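Clevora Boards > Home Video > Releases and Reissues

Thread: Sturora box set, worth it if you have the old discs?

tapehead_ro
Posted 1st July

I have the old five-disc set of Sturora that I paid way too much for. The new box is up for preorder at 40 dollars and says "restored from original film elements." I've been burned by that line before. Has anyone who got an early copy compared them?

mossgrid

I have it. The picture is better, mostly in the night episodes, where the old discs were just brown mush. Grain is still there. Episode 17 is a bit soft, but it was soft on broadcast too.

The new subtitles are the real reason to buy it. The old ones skipped whole lines, and the songs weren't translated at all.
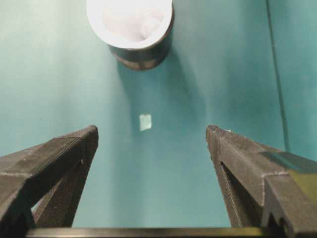
The box is thin cardboard and the discs sit in paper sleeves, so expect to buy cases if you care about scratches.

Trajkovski_fan

I don't agree about the picture. They brightened everything. The harbor scenes are supposed to be gloomy and now they look like noon. I'm keeping my old set and I canceled my preorder.

mossgrid

Did you watch the discs or the clips on the store page? The clips are brighter than what I get on my TV.

Trajkovski_fan

The clips. But those came from the distributor, so I don't see why they'd be different.

pell_n_ink

They are different. I had the same worry in April when the clips went up, and the disc looks fine. My complaint is the dub. They recast the aunt and the new voice is about thirty years too young. The old dub isn't included even as an extra.

tapehead_ro

No old dub at all? That's a problem for me. I grew up with that one, bad jokes and all.

pell_n_ink

Not on any disc. The print run is only 3,000, so I doubt they wanted to pay for a second audio license.

kettledrum

The shop in Tastincombe has a couple of copies on the shelf if anyone wants to skip shipping.

tapehead_ro

Thanks. I'll get the new one for the subtitles and hang on to the old set for the dub.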